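Workshop notebook – April, 8.30 a.m.

We use cookies to remember your settings. Accept | Manage preferences

Allmont field watch back on the bench. Customer says it loses time overnight and the crown feels gritty. Timed it dial up, then crown down: 30 seconds a day slow in the second position, close to normal in the first. Opened the case. Old grease had crept under the crown gasket and picked up dirt. Cleaned the tube, fitted a new gasket from the Jisgate packet (2 left, reorder).

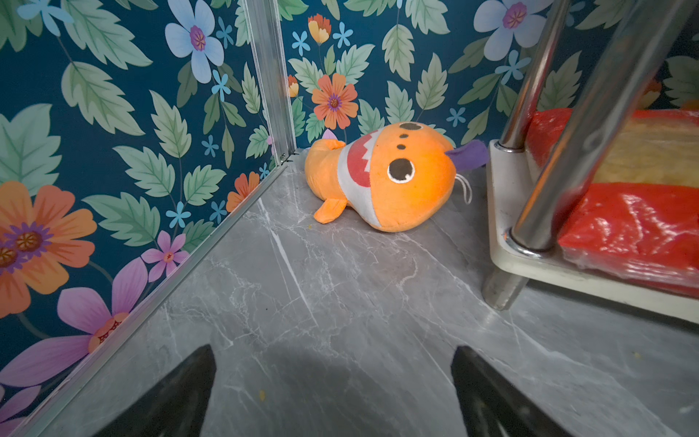

Shireen Cele thinks the gasket is a side issue and the balance wants looking at first, as a gap that size between positions points to poise or a worn pivot. Fair point. Took the balance out and checked both pivots under the glass. Lower one has a flat on it. Burnished it and put it back, no change made to the hairspring.

11.15 – amplitude now 250 dial up, still a bit lower crown down. Leaving it to run before touching the regulator again.

Chauke diver next. Bezel stiff, strap pins rusted in. Soaked the pins in oil, second one needed the small punch. The bezel spring was bent at one end. Straightened it for now, but it should be replaced and the customer told so.

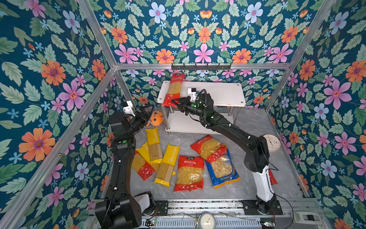

The enclosure, with the hook rack and white shelf at the back.

Pressure test on the Chauke to 5 bar, dry tester, case only. Held. Will test again with the movement in once the new spring arrives.

Drovgate have changed the part number for their crystals – the old sheet in the drawer is wrong, so I have crossed it out. 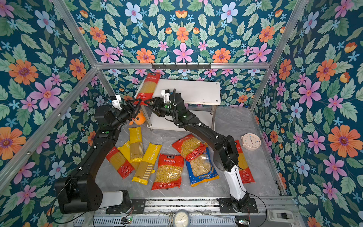
The new number is written inside the lid of the crystal box. Check the diameter with calipers before ordering, the last lot came up slightly small.

To do: Allmont in all positions tomorrow, ring the customer about the bezel spring, more pegwood.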